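I moved house in December for the ninth time, from Candel to Fokport, and I've now got a system for it. Putting it in a thread as people keep asking me the same things.

First thing: book the van before you book anything else. In Candel the small firms go three weeks ahead, longer at the end of the month when all the tenancies change over. I used Genard. They charged by the half day and turned up when they said.

They asked for an inventory. I thought this was a bit much for a two-bedroom flat, but I did it, and it came to 1,276 items. That counts every fork. You don't need to count every fork.

What they wanted was the number of boxes and anything that needs two people to lift. If you tell them that on the phone you'll save yourself an evening.

Boxes. Don't buy the big ones. A big box full of books can't be lifted by anyone, and a big box full of cushions could have been a bin bag. Medium for everything, small for books and tins.

Start with the stuff you don't use, obviously. But the kitchen takes longest, so start that earlier than feels sensible. Mine took four evenings and I don't cook much.
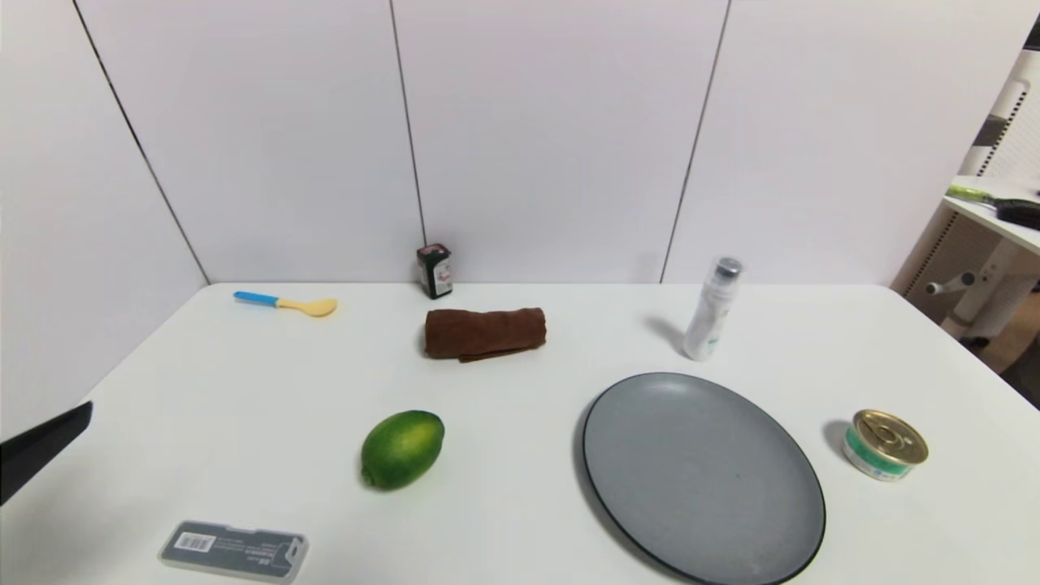 Plates go in on their edges, like records. I lay them flat every time and every time I lose one. This time I stood them up with a sheet of newspaper between each and they all got here.

Jars are the other problem. If it's open, eat it or bin it. I once moved a half-full jar of honey and I was still finding honey in the spring.

Tape: get the gun. I did eight moves picking at the end of the roll with my thumbnail. The gun was a few quid.

Write on the side of the box, not the top. Once they're stacked you can't see the top. Write the room it's going to, because the room it came from is no use to the person carrying it.

Someone's asked about numbering. Yes, I number them, and I keep a list on my phone. Number 14 was "desk drawer, cables, unknown key". The key is still unknown.

The post. Redirect it two weeks before you go, and do the bank and the doctor separately. The redirection doesn't catch everything. I'm still getting catalogues for whoever lived here before me, so they didn't catch everything either.

Meters: photograph them on the way out and again on the way in. The supplier in Fokport had me down for someone else's reading and wanted 500 pounds. I sent the photo and it was sorted in two days.
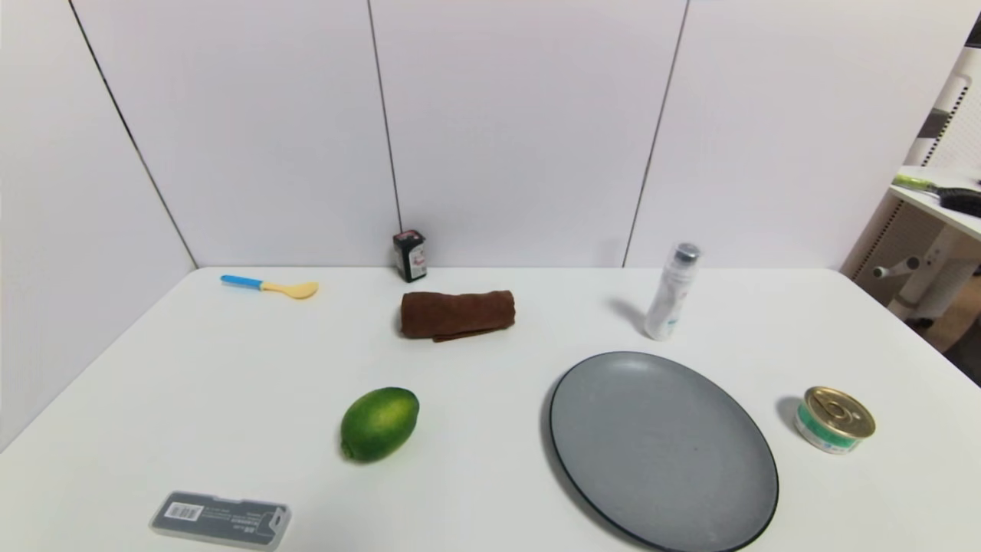 Deposits. The agent at Yau wanted to keep 100 pounds of mine for cleaning the oven. I asked for the check-in report, which said the oven was "used, some marks". They gave the money back. Always ask for the check-in report — and keep your own copy from the day you move in.

Clean from the top down and do the floors last, walking backwards to the door. My mum taught me that and it's still right.

Leave the hoover out of the van until the very end. Same with the kettle, mugs, loo roll, a lamp and your phone charger. Those travel with you.

On the day itself, get the beds built first. You'll want to unpack the kitchen because it looks worse. Build the beds. By nine in the evening you won't be able to find the Allen key or care where it is.

Tape the bolts for each bit of furniture to the furniture. Put them in a sandwich bag first or the tape pulls the finish off. I've got a bookcase that proves this.
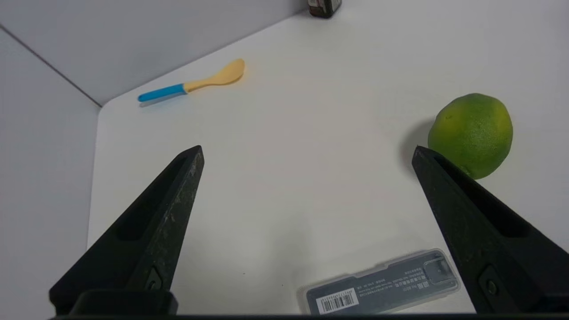

Then don't try to unpack it all in the first week. I do one box before breakfast and one after work. It's slow but I don't end up with a pile in the hall that I walk round until Easter.

If a box hasn't been opened in six months, look at the list, and if there's nothing on it you've missed, take it to the charity shop. I had one go through three flats without being opened. It was mostly curtain rings.

A couple of replies about pets. I haven't got any so I can't help. Someone suggested putting the cat in the bathroom with a note on the door, and that sounds fine to me.

Cost, as that's the other question. The van was the biggest part, then boxes, then two takeaways. I sold the old boxes on to a family down the road who are moving in spring.

Still waiting on the broadband. They've given me a morning slot, eight till one, so I'll be in.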